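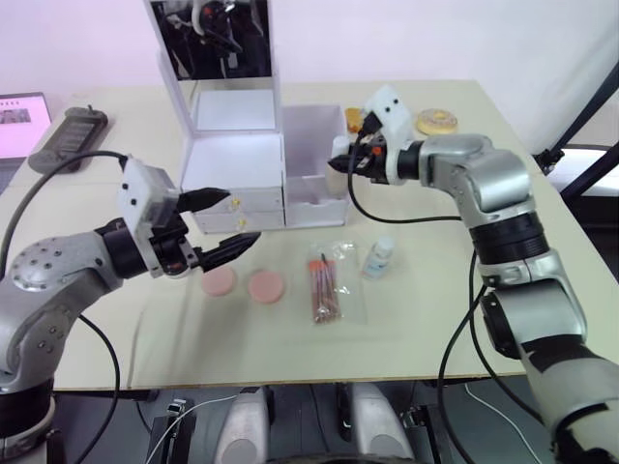

Violeta Medina wanted it on record, before I'd even found a pen, that small things should go in drawers and nowhere else, and that she's said so since August. Fine, it's on record! I'm taking notes this time, so please forgive the chatter – you can send me corrections if I got you wrong.

We met in the back room at Plisbridge and started at 9, with most of us still holding coffee.

Last meeting's notes. Approved. Leen Salameh asked for one fix (the shelf order went to Ivanyshyn, not Gula) and I've made it.

The white drawer unit. This took up most of the morning. We all like the yellow knobs, so that part was quick. What we couldn't agree on was who gets which drawer. Violeta wants the top one for anything that comes in a bag, because bags slide around and end up under other stuff. Leen would sooner keep bags in the open bin on the right, where you can drop them in and see them, and save both drawers for flat things like the pink discs. I went back and forth and finally sided with Leen, mostly because I'm the one who digs for things. We voted and it went Leen's way, to be looked at again next month. Violeta asked me to write down that she voted against it, so there you go.

Bottles. Small ones can stand in the bin too, upright, label facing out. If the bin gets crowded we talk again. I said I'd print labels for the drawers, and somebody (me, I guess) has to find the label tape first.

Money. We have $32 left in the supplies line. Gula quoted $14 for a second bin the same size, Protbridge wanted more and couldn't say when it would ship. Leen will order from Gula, just the one – we can live with one extra for now.

The big table. Everybody please clear off your own things before you leave! We had a long talk about whether half-sorted stuff may stay out overnight, and landed on yes, if there's a note with your name on it.

To do
Leen: order the bin
Violeta: move the bagged items over
Me: labels, and these notes

Next meeting is same room, same time. Violeta is bringing the coffee.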